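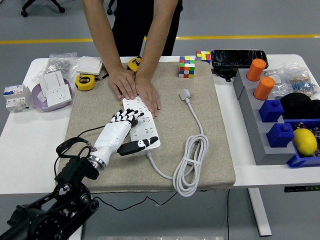 How much should a small workshop set aside for its first robot arm and hand? Take the price on the quote and plan to spend the same again in the first year, on fingers, fixtures, cabling, training and the hours your own people will put in.

That is the rule Melur Krishnan gives anyone who rings her up, and people do ring her up. She runs operations at Bakance, which repairs and repacks small electrical goods, and she has become the person other workshop owners ask before they sign anything. She loves being asked. Give her a free lunch hour and she'll take you through her spreadsheet line by line, including the lines she got wrong (there are plenty, and she has coloured them orange).

I went to see her expecting talk of payback periods. We got there eventually, but she wanted to start with objects. Before she had spoken to a single supplier, she and her colleague Florin Sima went round the benches and wrote down what people pick up all day. Power strips with the cord still coiled and tied. Wall switches. Socket panels. Tape measures, which are heavier than they look and roll off if you set them down badly. Bags of tiny screws! Every one of these asks something different of a hand, and a coiled cord asks most of all, as it never lies the same way twice.

"A box is easy to buy for," she told me. "A flex with a plug on the end is where your money goes."

The list changed the budget completely. Bakance had pencilled in a simple two-jaw gripper, the cheapest thing in the catalogue, and most of the money was going on a faster arm. After a week with the list they swapped it round: a slower arm and a proper jointed hand with fingers and a thumb. Sima still thinks they could have gone slower. At their volumes, he says, the arm spends a good part of its shift waiting for somebody to bring the next tray, and there's no prize for waiting quickly.

Fulgencio Calvo, who does the buying at Cidance, came at it from the other end. His firm put the arm in first and worked out the jobs later, and he is cheerful about what that cost. The table had to be replaced with something stiffer. The electrician came twice. Then there were the spare fingertips, which his first budget left out altogether and which now have a line of their own. He reckons on a full set every 6 months, and he orders in December so that nothing is stuck in the post when the new year's work comes in.

His other tip is to keep 1,000 pounds back for what he calls bits and bobs: trays, pads, pegs, brackets, soft surfaces to stop things sliding. It sounds like a lot of money for bits and bobs. Cidance spent 1,131 in its first year and Calvo can account for all of it, down to the felt.

Both firms hired before they bought, and this is the part I would urge on anyone. Ridwan Nasution at Antoniuk, a rental outfit, will put an arm on your bench for four weeks and take it away again if you hate it. Ask for the same hand you mean to buy. Ask too for someone to come and train your staff on site, with your own goods on the table, and make sure that visit is in the price. Nasution says customers tend to tidy up before he arrives and he wishes they wouldn't. He would much sooner see the real clutter and plan for that.

People's time is the figure most often left blank. Someone has to stand at the table and show the thing what to do, hold an awkward part steady, move it back, try again. Krishnan had put down a few afternoons. In the end it was almost 4 weeks of one technician, Puspita Oei, who has since been given a pay rise and a better chair. Oei enjoyed it enormously and now wants a second hand, for jobs where one has to hold and the other has to pull.

She has already priced it. The model she likes is the Flinov, and the quote is pinned up beside the kettle where Krishnan will see it every morning until she says yes.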